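Progress Report to the Wolde Fund
Early Learning Materials Program, second period
9 August 2019
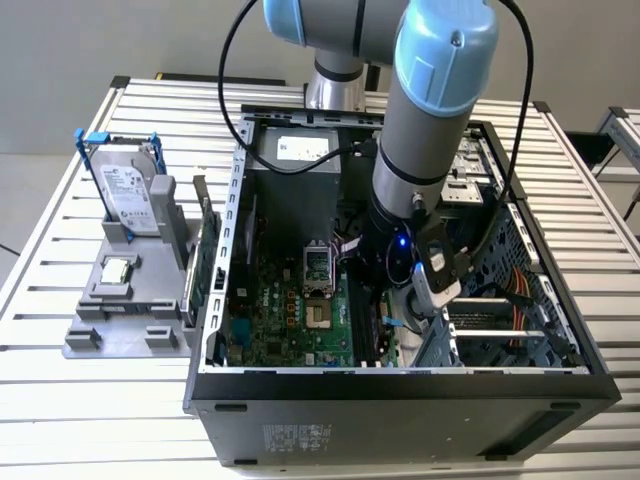

Robot arm over an open desktop computer case.

Prepared by Mitiku Worku, program lead, Dendholm

1. Status

The grant supports the supply of block, sand and water, and sorting materials to preschool classrooms in the Dendholm area, with teacher guidance for each set. Supply is on schedule. Guidance is behind schedule by one booklet. Spending is within the approved budget, and no transfer between lines is requested.

2. Supply

Deliveries now cover 56 classrooms. A total of 3,777 individual items have been issued, counted at packing and again at sign-off by the receiving teacher. The two counts differed at four sites. Three were packing errors and have been corrected. The fourth, at Starkov Preschool, is a missing carton of half-unit blocks, and a claim has been filed with the carrier.

Sorting sets were changed after the first period. The smallest counters did not pass our small-parts check for rooms with children under three, so those rooms now receive the larger counters from Rultus. Unit cost is slightly higher. The difference was absorbed by ordering fewer storage trays, as most rooms already had shelving that fits the bins.

3. Teacher guidance

Booklets one and two (blocks; sand and water) are printed and in use. Booklet three (sorting and early number) was returned by two reviewers with the same comment - the activities assume a group of six, while most assistants work with three or four children at a time. The activities are being rewritten for the smaller group. The revised text goes to the printer in September.

Training sessions were attended by 144 teachers and assistants. Attendance was lowest at the late afternoon sessions, which conflict with pickup. These will move to the midday rest period where a site can cover the room.

4. Observation data

Observers completed 241 classroom observations using the short form. Each records which materials are out, how long children stay with them, and whether an adult joins the play. Block areas held children longest. Sand and water tables were often closed - teachers cited cleanup time and wet floors. Mats and a covered bin have been added to the set for the next delivery.

Agreement between paired observers was acceptable on all items except "adult joins the play," where the wording was read in two ways. The item has been split. Earlier results for it should not be compared with later ones.

5. Open items

Carrier claim for Starkov, pending.
Booklet three, revised text and print proof.
Replacement lids for the older water tables. The supplier has discontinued the size, and a second source is being priced.
Storage lease, renewal terms received and under review.

6. Next period

Work will consist of the remaining deliveries, distribution of booklet three, and return visits to the rooms observed first. A full financial statement is attached as Annex A, and the revised observation form as Annex B.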